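The Woman Who Will Not Own a Second Bowl

Urmila Shakya makes her lunch sauces on a table you could carry under one arm. I know this because she handed it to me at the door and asked me to carry it.

We had agreed to talk about Gumance, the small-batch condiment business she runs out of two rooms above a bicycle shop, and I had prepared questions about fermentation. She was not much interested in fermentation that afternoon. She wanted to talk about tables.

"Everybody asks about the chilies," she says. "The chilies are easy. You buy them. Where do you put the bowl down? That took me five years."

The table, when I had set it down where she pointed, was small and square, with a top of pale planks. It came from Lindemann, a secondhand place out on the Ferkow road that she describes as "half furniture store, half argument." The owner wanted more than she had. She went back in December, when it was snowing and no one else was in there, and he wanted less.

"I paid for it in coins," she says. "He counted them twice. I respected that."

Too much counter

Shakya's first workspace was a rented kitchen with eleven feet of stainless steel. She hated it. Every surface filled up by ten in the morning, mostly with things she wasn't using, and she spent her afternoons looking for spoons.

"If you give me a counter, I will put something on it. I'm not proud of this. I had a stapler next to the vinegar for a month. I didn't own any paper."

So she went the other way. The bulk cooking still happens at a proper stove, down the hall, in big pots that she declined to let me see because they were soaking. Tasting and adjusting, the part she cares about, happens at the little table, and the rule is that it holds one cup, one bowl and one bottle. The cup has the sauce she's working on. The bowl is for mixing a spoonful of it with whatever she is thinking of adding. The bottle is whatever comes next.

I asked what happens if she needs two bowls.

"Then I have two ideas, and I should go home."

She keeps a notebook of these tastings, numbered from the first week. The latest entry is 1,716. She let me flip through it on the condition that I not read anything aloud, and I can report that her handwriting gets worse near the end of each page and that number 899 says only "no."

What was number 899?

"Raisins," she says, and changes the subject.

The other opinion

Her business partner is Henrike Buschmann, who handles orders, labels and most of the phone calls. She came in halfway through our conversation with a box on her hip and listened for a minute before joining in.

"It's a nice table," Buschmann says. "It's too low. She's going to have the back of a ninety-year-old."

"I sit on the floor," says Shakya.

"She sits on the floor," Buschmann says to me, as if I might do something about it.

The floor is carpeted, beige, and a bold choice for anyone who works with chili. Shakya says the carpet came with the lease and keeps her careful. Buschmann says the carpet came with the lease and keeps her awake. They have been partners since the Zillitz street market, where they had neighboring stalls and a shared dislike of the man selling candles between them, and this seems to be how they discuss most things.

They do agree on the bowl. It's green, glazed and speckled, with a dark rim, and it is shallow enough that Shakya can see color properly. A deep bowl, she says, makes everything look like soup. She bought it at Zillitz from a potter who was packing up, and has turned down several replacements, including a matching set of four that Buschmann gave her for her birthday.

"They're in my kitchen now," Buschmann says. "I use them for cereal. They're excellent."

White cup, dark sauce

The cup is less distinguished. It's small and white, and its whole job is to be white. Against anything else, Shakya says, a dark sauce is just dark. Against white she can tell brown from red and red from burnt.

She also fills it too full. I mentioned this, thinking of the carpet.

"A half-full cup gets left," she says. "You think, oh, I'll finish that later. A full cup, you have to deal with."

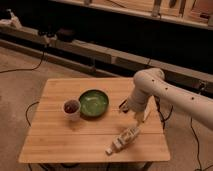 What comes next

Bottles were a sore subject. Shakya likes plastic ones for tasting days, with a cap at the end and a body she can squeeze, and she lays them on their sides on the table when she's thinking. Buschmann would like them upright. She would like this very much.

"I've asked," she says.

"She's asked," says Shakya. "If it's lying down, I know I haven't decided. If I stand it up, I've decided."

Buschmann pointed out that a bottle lying down is also a bottle that can roll. Shakya said it had rolled once. Buschmann said twice. There was a short silence while they both, I think, remembered the second time.

The next batch, a dark one with smoked chili and a little plum, goes on sale on 5th August. They have labels for 1,134 bottles, a number that came from the printer and not from any plan. Buschmann wanted an even thousand. The printer had a minimum, then a discount, then a misunderstanding.

Shakya isn't worried about selling them. She's worried about the plum, which she thinks is still a bit loud, and she wanted to get back to it. She asked if I would like to taste it before I left, and I said yes, and she looked around for somewhere to put a second spoon. There was a pause. Then she gave me hers.

It was very good. I thought the plum was fine. She wrote something in the notebook, closed it before I could see, and told me to mind the stairs.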